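Spent most of this week comparing two sets of hand-held grippers for the cloth work at Durerville. Putting my notes here in one thread so I can find them again.

Set one is the Wurnix pair, which we've had for a while. Set two is the Flanent pair, which Rania Atallah lent us until the end of April. Same handle idea on both. The differences are in the trigger, the jaw and where the weight sits.

The test is dull on purpose. Pick up a garment from a heap, find two corners, open it out, lay it down, fold it. Both hands, no touching the cloth with fingers. If you use a finger the run is scrapped.

Target was 500 runs across both sets. We finished on 506 because Benjamín Insaurralde lost track and carried on through his last batch.

Trigger first. The Wurnix has a long pull and you feel the jaw close gradually. The Flanent closes early in the pull and the rest is squeeze. On thin cotton I prefer the long pull. On towels I'd take the other one every time.

Elvira Cusi disagrees with me on the thin cotton. Her hands are smaller than mine and she says the long pull tires her thumb side. She had to swap hands between batches by the end. Noted, and it goes in the write-up.

Corner finding is the slow part with either set. You pinch, lift, look, let go, pinch again. A narrow jaw tip helps more than a strong one. I had this the wrong way round when I wrote the plan.

Working on blue cloth over the green sheet:
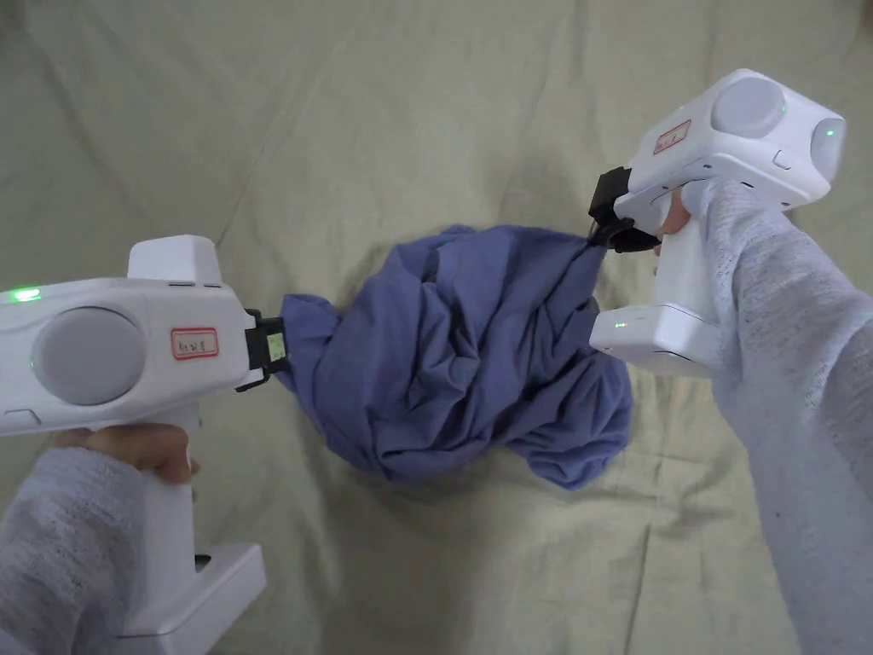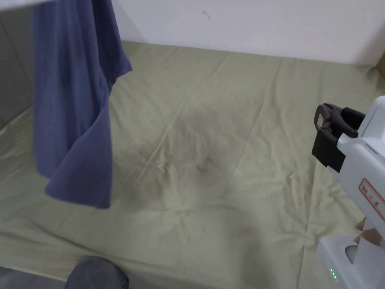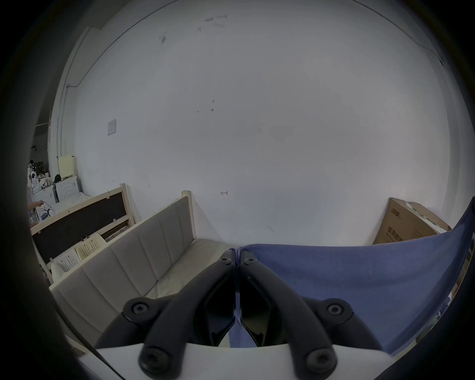
Weight. On the scales there's very little between them. In the hand there is. The Flanent carries more of it out towards the jaw, so your wrist drops after a while and you start approaching the cloth from too low. I could pick out the late runs in a batch from the wrist angle alone.

We tried a counterweight taped to the bottom of the handle. It helped the wrist and made turning the tool over much worse. Took it off the same afternoon.

Cameras. I ran both sets at 60 frames a second with exposure locked. Auto exposure was a mess in the trial batch - every time the cloth came up close to the lens the whole picture jumped brighter, then dropped back when it moved away. Lock it and accept that some of it is a bit dull.

Wide lens stays. Nabil Sayegh wanted to try a narrower one to get more detail on the jaw tips, so we did one batch that way. The tips looked lovely. The second gripper was out of view for most of every fold and tracking suffered for it.

Tracking drift was the thing I was most worried about. Plain sheet, plain wall, not a lot for it to hold on to. We had 3 runs lost to drift in the whole comparison, all of them with the tool held low and close to the cloth. Fewer than I'd planned for.

Sync between left and right is better on the Wurnix. The Flanent pair starts with a small offset that stays constant through a run, so you can correct it afterwards. It's one more step and somebody will forget it.

Jaw pads. Both sets slip on the shiny lining fabric Abou Jaoude sent over. Apostolos Michailidis cut some softer pads and they grip the lining well, but they won't let go of fleece cleanly. Still looking for a pad that does both - suggestions welcome if you've been through this.

Where I've ended up: Wurnix for shirts and thin stuff, Flanent for towels and anything heavy, and if the budget only covers one set it's Wurnix on the strength of the sync.

Next job is replaying a batch from each set on the arms and seeing which folds survive. My guess is the low wrist angles will cause trouble with the elbow on the left arm. Will add to this thread once we've run it.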